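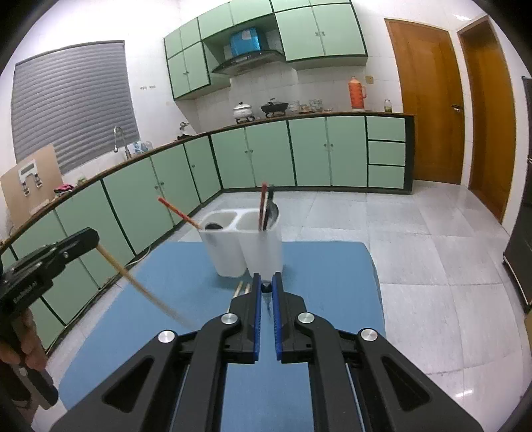

Keeping Your Word When It No Longer Matters: A Conversation with Seo-ah Wi

Seo-ah Wi does not think that promises are mysterious, and she is a little tired of people who do. Her new book, Caron Bridge, takes 300 pages to argue that the duty to keep a promise is a perfectly ordinary duty, made of the same stuff as the duty not to mislead people or leave them in the lurch. I read all of it. I was unconvinced at the start and I was still mostly unconvinced when I went to see her at Lornance College in August, so I should say so before going any further.

The view goes like this. When I promise to help you move house, I lead you to count on me. You stop looking for other help. If I then fail to turn up, you are worse off than if I had said nothing, and I am the one who made you so. Wi thinks that this explains nearly all of what we care about in promising. What it leaves unexplained, she says, we should be willing to give up.

"People hear that and think I'm letting promise breakers off," she told me. "I'm really quite strict. I just want to know who gets hurt."

The trouble with asking who gets hurt is that the most stubborn cases are the ones where there is no clear answer. The oldest is the promise to the dying. A man asks his friend to scatter his ashes at a certain bridge. The friend says he will, the man dies comforted, and the bridge turns out to be a long and tiresome drive. There is no one left to be disappointed. Most of us think that the friend should go anyway. Wi's title comes from her own version of this story, and I asked her whether she thinks the friend has to make the trip.

"I think he probably should," she said. "I don't think it's because of the promise as such."

I asked what else there could be.

"He loved the man. He'd have a bad time living with himself. There might be a family who'd want it done. And we all have a stake in dying people being able to believe what they're told at the bedside. Put those together and you have plenty."

This is the move I find hardest to accept, and it turns up in nearly every chapter. Take away one consideration and another is brought in to do its job. Suppose there is no family, the friend has a thick skin, and he will never tell a soul. Then the pile of reasons gets very thin. The promise, it seems to me, does not get thin at all. I put this to her more or less in those words.

"Right, and that's the point where I start to distrust the intuition," she said. "You've taken away everything a reasonable person would care about, and you're telling me the feeling hasn't changed. Feelings are slow. They don't update because you added a clause to the story."

It is a fair reply as far as it goes. It also works against any intuition whatever. If a feeling that survives the removal of the usual reasons is treated as a leftover, then no example could ever count against her theory, and a theory that no example can count against ought to make its owner nervous. Wi listened to this patiently and said that she has other ways of telling a leftover from the real thing. One is to see whether the feeling holds up when people are given time with it.

Here the book leans on a survey, which she ran with a colleague in psychology. They gave 300 people a story they call the Zollitz loan. Zollitz borrows 909 dollars from a neighbor and promises to pay it back. The neighbor then forgets the loan completely, comes into a great deal of money, and would not notice the repayment one way or the other. Must Zollitz pay? Those who answered at once tended to say yes with great firmness. Those who were asked to wait and write down their reasons first were less sure.

I said that I wasn't certain what this was supposed to show. People who are made to write down their reasons for almost anything become less sure of it. Ask me to spell out why I shouldn't read my sister's mail and I will start to sound shaky by the second paragraph.

"That's a good objection, and we do talk about it," she said. "I'd only say that if reasons run out when you go looking for them, that's some evidence about the reasons."

Or about the looking, I said. Plenty of us are poor at stating what we know. A carpenter who can't explain why a joint is wrong may still be right about the joint.

"A carpenter can show me the joint failing. What does the failed promise show me, if there's no one on the other end of it?"

We went around this a few times. I also think that the loan was a poor choice of story. Money owed is owed whether or not anyone said "I promise," so the case mixes a debt with a vow and tells us very little about either. Wi granted this more readily than I expected. The loan was picked, she said, because earlier versions with favors and visits left people asking too many questions about the characters. "They wanted to know if the aunt was nice." I would have thought that was a finding in itself, and I'm sorry it is confined to a footnote.

The strongest part of the book, and I say this as someone who came to pick holes in it, is the chapter on release. If I promise you something, you can let me off. Your uncle can't, and neither can a wise bystander who sees that it would be better for everybody. Wi's critics have long said that this is where accounts like hers fall down. Harm is harm, after all, and a third party can sometimes see it more clearly than the person it falls on. So why should you alone hold the key?

Her answer is that you hold it because you are the one who arranged things around my word, and only you can rearrange them. When you say "forget it," you tell me that you are no longer counting on me, and you make it so by saying it. I think this covers a good many everyday cases. But there is also the person who never counted on me in the first place. My brother promises to be at my door by six o'clock. He has never been on time in his life, and I make other plans as a matter of course. I haven't relied on him at all, and yet it still seems to be mine, and only mine, to let him off.

"Have you, though?" Wi asked. "You were cross when he was late. You can't be cross about a thing you didn't expect at all."

I said that I could be cross about it every time, and regularly was. Expecting that someone will do a thing and expecting it of them are separate matters, and a good deal of her argument seems to me to slide from one to the other. She knows the distinction well; the second chapter opens with it. I simply couldn't find the place where it was put to work afterward.

"Chapter five," she said, and then, after some thought, "Well, it should be in chapter five."

Toward the end I asked whether writing the book had changed how she behaves. She was wary of the question, and I don't blame her. Philosophers who study a duty are no better at it than other people, as far as I have ever been able to tell, and she didn't claim to be. She did say that she makes fewer promises. She says "I'll try" or "I'm planning to" and finds that her friends put up with it.

That interested me more than she meant it to. If a promise is only a way of leading someone to count on me, then "I'm planning to," said warmly by a reliable person, ought to bind just as tightly. Her friends presumably arrange their afternoons around it. But she switched to those words because she felt freer with them — and on her own view I don't see where the extra freedom comes from.

She laughed at that and said she would have to think about it. She is giving a talk on statements of intention at Ultton in the spring, and she asked if I would send her the objection in writing. I told her I'd try.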